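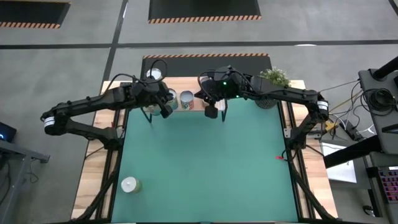 Two arms, one small shelf and a handful of cans at the Prindbridge workshop.

I hate putting away groceries. I'll cook, I'll scrub a pan, I'll even clean the fridge if company's coming, but the bags can sit on my kitchen floor until the frozen peas give up. So when I heard that a workshop in Prindbridge was trying to get a pair of robot arms to stock a shelf, I drove 80 miles with what I can only call personal hopes.

The project is called Ritchie, and the outfit behind it is Cudberg, a small company that wants to sell you a machine to do the dull stuff. They started with cans. Cans are the friendly end of the grocery bag (they don't bruise, they don't flop, and they're pretty much the same shape all the way around), so if you can't do cans you can forget about a bag of spinach.

The setup is a workbench with a green mat, an arm on rails down each side, and a little wood-topped shelf at the far end. There's a potted plant in the corner, too, which I liked. My own counters have a plant on them and I'm always knocking into it.

Now, I came in thinking the hard part would be the grabbing. Grabbing is fine! I watched the grippers close on one can after another and mostly come up with it. The trouble starts at the shelf. Setting a can down next to another can means getting a bulky set of fingers into a gap that's barely wider than the can itself, then letting go and backing out without taking the neighbor along. I do this at home with my knuckles and never give it a thought. With two arms working over the same short shelf, there's also the question of who goes first, and I saw a fair amount of what looked like two polite people stuck in a doorway.

I timed a few rounds on my phone. The best can went up in 41 seconds. Another took a couple of tries and ran past 60, and I caught myself leaning forward in my chair like I was watching a putt. One got knocked on its side and stayed there until a human being reached over and stood it up.

For the record, I asked if I could race it. I did the whole lot before the arms had finished their second can, and I was showing off, and I dropped one.

Would I have it in my house? The bench alone would fill my kitchen, so no. Shops are a different story. Cudberg has a trial planned for June with Guvmont, a chain of corner stores, where the arms would fill shelves overnight with the doors locked. Slow matters a lot less at three in the morning. I can picture that working, as long as somebody's there to pick up the strays.

Homes are messier. My bags have eggs in them, and a cat. The people at Cudberg were pretty open about this, and when I pushed them for a date they wouldn't give me one, which made me trust them more.

I stopped for groceries on the way back, 2 bags. They're still on the floor.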